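Buying second-hand without filling the house – notes for the Tuesday evening talk

Slide 1. Hello and settling in

Say hello, check the back row can hear me, wait for the kettle to stop. Mention the loos.

Start with the confession. I have been buying clothes second-hand since I was a student, and for most of that time I was really bad at it! I'd come home from the charity shops in Prostitlow with two carrier bags and a huge smile, and by the next morning I'd have gone off half of it. A bargain you never wear is just an expensive coat hanger (they usually laugh here, give them a second).

Tonight is the stuff I wish I'd known. Shops first, then online, then what to do once you've got it home. Questions whenever you like, just shout.

Slide 2. The spreadsheet

Right, so last year I finally sat down and listed everything I owned. 226 pieces, and that's with socks left out because I do have a life. My sister-in-law has seen the list and won't let me forget it.

Ask for hands up: who thinks they own more than that? Who has no idea at all?

Then the money. I went back through my bank app and added up what I'd spent on second-hand clothes over five years, and it came to £318. I was very pleased with myself until I worked out how much of that went on things I'd worn once. Don't give them the exact split, it's too depressing, but do say that the worst offender was a pair of white jeans.

Slide 3. Going round the shops

Go on your own if you can. I love shopping with friends but friends say "ooh, get it" to everything, it's their job.

Wear something you can pull another layer over. Plenty of small shops have one changing room with a curtain that doesn't quite meet the wall, and some have none. Leggings and a thin vest and you can try on nearly anything by the till.

Ignore the size on the label. I've got clothes marked three different sizes that all fit me the same. Take a tape measure – mine lives in my coat pocket and has been through the wash twice.

Look at the underarms, the inside of the collar and the bottom of the zip before you look at the price. Once you've seen the price your brain has already taken it home.

Mention Gillies in the market arcade, which puts its new rails out at ten in the morning. Regulars will hate me for saying so.

Slide 4. Prints, and being brave

This is my favourite bit, so watch the time! People tell me they only buy plain things second-hand because plain is safe. But plain navy jumpers are easy to find anywhere, at any price. Where second-hand really wins is in the odd and lovely things that aren't on the high street this year, or possibly any year. Loud florals, funny collars, lace where you weren't expecting lace. Black roses on orange, with a frilly yoke! You may wear it with jeans and feel marvellous.

My test is whether I can think of two things I already own that would go with it. If I have to buy a skirt to rescue the top, back on the rail it goes.

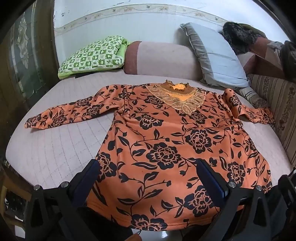

Slide 5. Buying online

I use Zirnness for most of mine, and Nandden now and then for coats. Both have the same trap, which is scrolling in bed at eleven at night with a glass of wine inside you. I once had 1000 things saved as favourites. I cleared the lot and can't remember a single one of them.

Ask the seller for two measurements, armpit to armpit and shoulder to hem. Then measure something of yours that fits and compare. It takes five minutes and has saved me a fortune in return postage.

Ask about smells too. Perfume, smoke, dog. People are very honest if you ask straight out, and very quiet if you don't.

Slide 6. Getting it home

Wash everything before it goes in the wardrobe, on the gentlest setting that makes sense. Read the care label if there still is one. If it's been cut out, I go cool and by hand and keep my fingers crossed.

Sew on the loose button the same evening. If it goes on "the pile" it will be there at Christmas.

Pass round the mending tin at this point, and the grey cardigan with the darned elbow. Remember to get the tin back.

Slide 7. Questions, and the swap rail

Swap rail is by the door, bring one, take one, leftovers go back to the shop in May. Handouts are on the chair next to it. Please stack your own chair before you go.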